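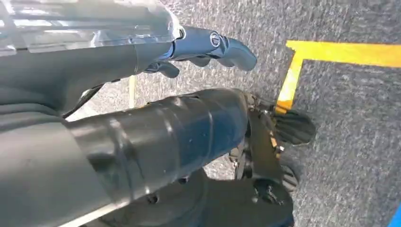

La moquette grise mouchetée du bureau, côté couloir.

Bienvenue sur la page photos du déménagement ! Enfin, « déménagement », c'est un grand mot : on a quitté le premier étage de chez Calov pour nous installer au rez-de-chaussée, et j'avais promis à tout le monde de montrer à quoi ressemblent les nouveaux locaux. L'album se remplira petit à petit (je trie le soir, entre deux cartons, soyez patients), et pour l'instant c'est la moquette qui ouvre le bal.

Cette moquette, parlons-en ! Aiman Manurung voulait du vert sapin, moi je rêvais d'un parquet, et on a fini par tomber d'accord sur le gris moucheté, référence 3504 au catalogue Orov. Je l'aime de plus en plus. Les petites taches claires et foncées pardonnent tout, les miettes comme les bouts de fil, et le gris va avec à peu près n'importe quel meuble – même avec le fauteuil orange de Bonifacio, c'est dire.

Pour les curieux : il y en a 187 mètres carrés en tout, couloir compris, et la pose a pris huit jours. On a payé presque 1000 euros de plus que prévu à cause des plinthes, qu'il a fallu refaire dans les deux pièces du fond. Bonifacio Arrieta a gardé les chutes dans la réserve, alors si quelqu'un veut un tapis pour son coffre de voiture, qu'il passe le voir !

Prochaines photos en février : la cuisine (le robinet Moen est enfin posé, il ne manque plus que les étagères), puis la salle Teltell dès que les rideaux seront accrochés. Si vous avez des photos de l'ancien étage, envoyez-les-moi, je les ajouterai à la suite.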